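Events > Open Days > Thread

Print this thread | E-mail this thread

Went to the Rollance open day in Dovside. Free parking, paid coffee, 15 people in a room built for 4.

Today's big act: a person in a black glove, a power adapter and a dark red tray. I had pictured something with more legs.

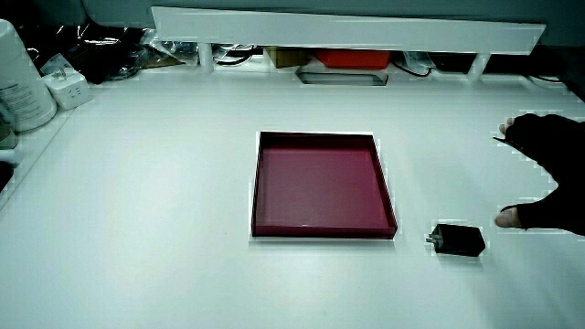 The handout says 1,344 demonstrations so far, every one done by hand. The robot gets to watch the recordings, like a trainee with a very good union.

I asked when it takes over. "After lunch" – they didn't say which lunch.

Best part was the glove talk. Markers on the cube tell the cameras where the hand is. Mine mostly knows where the cookies are.

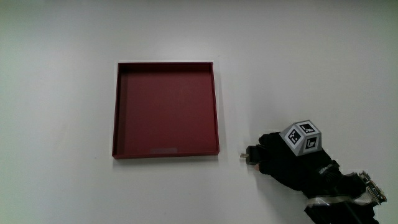 Azlan Lumbantobing replied that I left too early, the arm came on at 3 and dropped only one charger.

Fine. Going back in August.

Contact | Copyright Brorkeo | Back to top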